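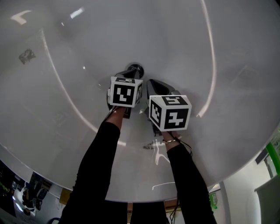 Vol. 6, No. 8

Teaching a gripper to clean the bowl, one pair of hands at a time

I've been hearing about the Plilero project at Brunano for a while now, and last week I finally got to spend an afternoon with the team (I brought cookies, they were gone fast). They want a robot that can clean a bathroom, and the first thing on their list is the toilet. Fair enough! I'd hand that one over tomorrow.

Their method is pretty simple to explain. A person holds a gripper in each hand and does the job the way they'd do it at home, and the grippers record how they move. The marker cubes on top let a camera worn on the head work out where each hand is, even when the person leans way over the bowl and the view swings all over the place. Later the recordings are used to train the arm, which never has to be in the room while people are cleaning. I tried it myself and my shoulders were complaining in no time, but the tools are lighter than I thought they'd be. 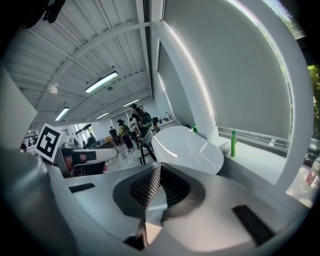
What I really wanted to know was whether any of this works outside a tidy lab corner. Most cleaning demos I've covered were done against a blank wall, with the lights just so, and then the robot got lost the minute somebody opened a curtain. Brunano records in a long shared room with ceiling lights on, a big window with the blind down, bottles left standing on the sill and people going about their business in the background. The team likes it that way. Their thinking is that a robot trained on messy views won't be thrown by your messy bathroom, and mine would be a good test, believe me.

So far they have 500 recordings, and 498 made it through the quality check. The other two were dropped when the tracking lost a hand partway through. With that set, the arm wiped the full inside of the bowl in six of eight test runs. In both failed runs it quit too early on the slope near the rim, where the shine on the glossy surface seems to fool the camera. A version trained without the head view did worse, though they want more runs before they put out a number, and I think that's wise.

The grippers come from Pondo, and the training software is called Kwok. Next up is the sink, with new recordings planned for April. I've already asked if I can come back.

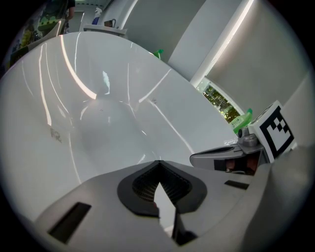
Close work inside the bowl, seen from one of the grippers.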